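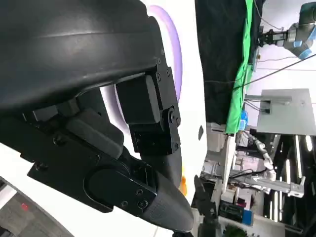
Leokadia Kołodziej asked me at the end of the visit what a robot workshop can teach to a person who only wants a clean kitchen drawer. She was not joking, and she had listened to the demonstration longer than I did. I promised her an answer on this page, so these are the tips I took home from the open day at Surkar, 20/09/2024.

Look at the fingertip first

The people at Surkar spent a long time on the fingers of the gripper. The fingertip pad has a fine rough pattern, like the handle of a good file, and the man who led our group said that most dropped parts are the fault of a dirty pad. The motor is almost never guilty.

At home it is the same with kitchen tongs, jar openers and the jaws of pliers. Grease fills the pattern and then we press harder and harder. Take an old toothbrush, warm water and a little dish soap, and brush across the lines and then along them. For pliers use a dry brass brush and put one drop of oil on the joint only. If oil comes on the jaws, wipe it off immediately.

Small screws come loose slowly

There are many small hex screws on such a machine, and in the workshop they are checked on a fixed day. The rule at Surkar is every 50 hours of work. I do not count hours for my pan handles, but I now check them on the first day of the month, together with the cabinet hinges and the knob of the oven.

Use a key that fits exactly. A key which is almost the right size will turn round the corners of the screw, and after this you have a bigger job. Tighten until you feel it stop, then a very small bit more. With pan lids be gentle – the knob has often only a thin washer under it and glass does not forgive.

If a screw comes loose again and again, clean the thread with alcohol and let it dry before you put it back. In wood, fill the hole with a toothpick and wood glue, cut it flush, wait for one night and then put the screw in again.

Give cables a road

One of the hosts told us that a cable should never be the thing that stops an arm. I thought about my hand mixer, which pulls its cord through the flour each time. I put one adhesive hook under the wall cabinet and now the cord goes up first and comes down behind me. It cost almost nothing. For a workbench, a hook above the middle of the bench is better than one at the side. Leave enough slack so that the plug is not pulled when you reach for the far corner.

Do the movement slowly once

Before every new task, the robots at the open day were run at 20 percent of their speed. Naima El Sherbiny, who went with me, has used this idea for her new slicer. She puts everything on the counter, keeps the machine unplugged, and makes all the movements with her hands one time. In this way she found that the bowl stood on the wrong side and that her sleeve was too long.

I do it also before I move a heavy pot. Where will I put it down? Is the trivet there? Is the door of the dishwasher closed?

Wipe black plastic with a damp cloth

I asked how they clean smooth black covers, as my coffee machine always looks gray. The answer was a microfiber cloth, only a little damp, and no window cleaner. Wipe in one direction and dry with a second cloth. For the groove between two parts I use a cotton swab.

The next open day at Surkar will be in July. Bring closed shoes, they do not let you in with sandals.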